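October, early evening

Home with my shoes off and the kettle on, and I want to get this down before I start on supper, because I spent nearly the whole day thinking about fruit and I don't want to lose it.

Marlies Auer called at breakfast, when I still had toast in my mouth, to ask whether I'd come over and help her settle the fruit for the little table. She has been fretting over that table for weeks. I said yes before she got to the end of the sentence (I always do with Marlies) and took the early bus with my old canvas bag, a dust cloth and two of the ginger cookies left from the last batch, both of which I ate before we got past the Vivex building.

I do like that room. The walls are a pale lavender, a color I'd never have chosen and have come to love, and the white wire baskets hang up where you can reach them. I said to Marlies that I'd give a lot for a few of those baskets over my own counter, where the onions roll around loose and the good scissors go missing every other day. She told me hers came from Yurchenko and that I should go soon, before they change everything around for the holidays. I wrote "baskets" on the back of my hand and washed it off an hour later without thinking.

The red bowl was the thing I'd come to see. She has had it since the summer and I'd only heard about it over the phone, and I'd pictured something much plainer. It's shaped like a flower, with petals all around the rim, and so shiny it makes everything near it look cheerful. She paid 3 dollars for it at the church sale and is prouder of it than of her good china. We agreed right away that the bananas belonged there. A bunch of yellow bananas in a red bowl, it's like something out of a child's picture book, and I don't care that they're plastic! 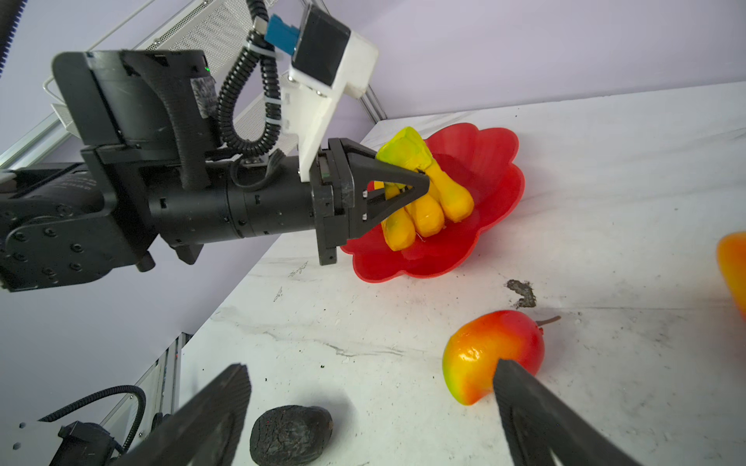
Bananas in the red bowl, with the apple and the avocado close by.

I was very taken with that apple. Whoever painted it took some trouble, going from a bright red into an orangey yellow with a bit of green on one side, the way the apples used to look on the tree behind my grandmother's house. Those never turned all at once either. She'd send us out with a dishpan and tell us to leave the green ones alone, and of course we ate the green ones, and of course we were sorry. I told Marlies the whole story and she very kindly let me, though I believe she's heard it before, probably every fall since I've known her.

The avocado I was less sure of. It's so dark and wrinkly that it looks past saving, and if I found one like that at the bottom of my own refrigerator drawer I'd have it in the trash in a second. Marlies says the dark one makes the other colors look brighter. She may be right. She has a better eye than I do, and she did do the windows at Dikness all those years, with the hats and the paper leaves. I said my piece and then let it be.

Zakhar Tymoshchuk came by before lunch with a thermos of soup, beet and dill, and we ate it standing up out of mugs. He's been to Flomlow to see his sister and came back with opinions about the trains. He's 49 now, he told us, as though he were announcing a death in the family, and Marlies and I, who would both be delighted to be 49, were not very sympathetic. He wanted to know why we didn't just use real fruit. Marlies explained about real fruit in a warm room, and the little flies, and the week she had the pears. He nodded a good deal and then asked if there was any bread.

After lunch we came to the mango, and we must have talked about that mango for 60 minutes. It's orange-red at one end and a yellowy green at the other, and you want to see both ends or there's no point having it. In the bowl, Marlies thought, it would fight with the bananas. I thought so too, but I also thought it looked a bit lonely out on the tabletop by itself. Zakhar said a mango doesn't get lonely. We both looked at him until he went to rinse the mugs.
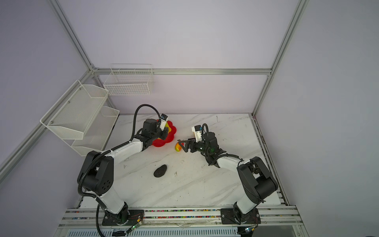 In the end Marlies said she'd sleep on it, and I thought that was sensible. I've changed my mind about it twice on the way home already. I had meant to bring up the marks on the marble top as well. It's a pretty pattern, all that gray veining on the white, but it does show every speck and scuff, and I know a dab of baking soda on a damp cloth would help with some of it. There was a gray sponge out and I had my dust cloth in my bag the whole time, and still we talked our way right past the cleaning. That's how it goes when the three of us get together. I'll take the baking soda next time and not mention it until I have my sleeves rolled up.

Zakhar walked me to the stop. The leaves are nearly all down on that street and it smelled of somebody's wood stove, and he carried my bag even though there was nothing in it. He asked whether I thought Marlies was doing all right and I said yes, I thought she was, much better than in the spring. She laughed today, properly, the kind where she has to hold on to a chair. I was so glad to hear it that I nearly missed what she was laughing at, which was me, putting my glasses on to look at a mango.

I stopped at the corner store for milk and found myself standing in front of the bananas. Bought four, and a real avocado, still hard as a stone, so that'll have to sit on the windowsill a few days. I have nothing nearly as nice as that red bowl to put them in. I got down the blue one with the chip and turned the chip to the wall.

Must remember: call Marlies in the morning about the mango, return Zakhar's thermos lid (it was in my coat pocket, I have no idea how), and ask about those baskets again. Kettle's boiling.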